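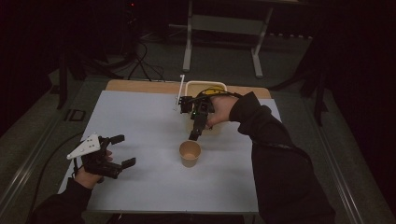

Pletamix Hand-Held Gripper Pair

With the Pletamix pair you show a task to the robot with your own hands. You take one gripper in the left hand and one in the right, and you do the work at a normal table. The movement of both hands and the opening of the fingers are recorded together. Later the recording is used to teach a two-arm robot, and the robot does not need to be in the room when you record.

Small, light things are a good start. A paper cup and a shallow tray are enough for the first day: pick up the cup, pass it from one gripper to the other, put it on the tray. We advise to record the same task 60 times before you change the position of the objects.

What is in the case
2 hand-held grippers, left and right
2 cables, 300 cm
1 mounting plate with holes, for your own sensor
Spare finger pads
Printed guide in English

Technical data
Weight of one gripper: 398 g
Power: by cable, no battery
Software: Kurkach Recorder, included

Before you record
Lead the cable over the wrist and away from the fingers. Wear sleeves which are close to the arm. Begin and finish each recording with the fingers open, otherwise the software will ask you to repeat it.

Remote control
The same grippers can also move a robot directly. For this you need the Dirkberg control box, which is sold separately. Please tell us the type of your robot arm when you order, so that we can check if it is supported.

Orders and questions
Fergus MacKinnon answers questions before the purchase, and Murdo Munro is responsible for repairs and spare parts. Please write to them through the contact form of Rutherford. Spare finger pads can be ordered without a new gripper.

Page updated: August 22, 2018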